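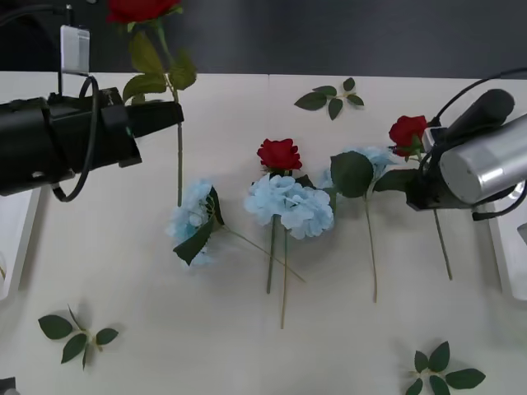 Red artificial rose, held upright in the gripper

From: Hawi Assefa
To: Zusstead drivers list
Subject: Re: Lane keeping after the August update

Graham Bramwell wrote:
> Since the update mine pulls towards the verge on the
> Brotis road, always on the long left bend. Wheel
> shakes, then it hands back to me with one bleep.
> Anyone else? The dealer says the car is fine.

Graham,

Same here, same bend. I have the Anine estate, 18 months old, and it did this twice last week at 60. Before the update it took that bend without any fuss.

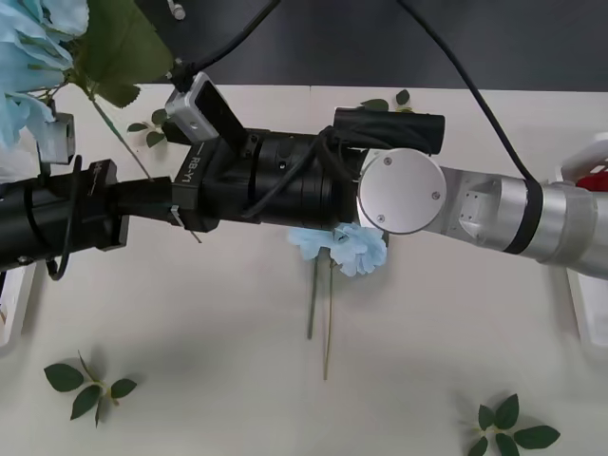

RB-Y1 bracket and wrist

Reshma Mokgethi told me to clean the glass in front of the forward camera and run the calibration again from the service menu. You need a straight road with clear white lines on both sides. It took me two goes. The warning now comes earlier, with three bleeps, but the car still drifts.

Check your version number too. Mine went from 101 to 347 and the notes only mention the parking sensors.

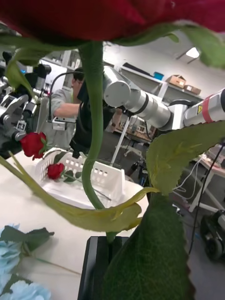
The lines on that stretch were repainted in the spring and you can still make out the old ones, so the car may be following those. I tried the Gumede bypass, which has a similar bend and old paint, and had no trouble at all. For now I switch it off before the bend and keep the cruise control on.

If your dealer has the car again, ask them to save the fault log before they reset anything. Mine didn't.

Hawi
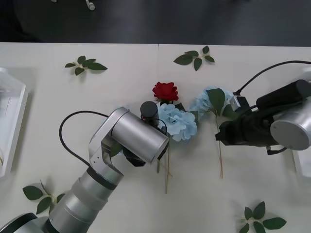
Vol. 18, No. 3

Anathi Modise has offered to pass our logs on together. Send her the version number, the tyre size and the time of day.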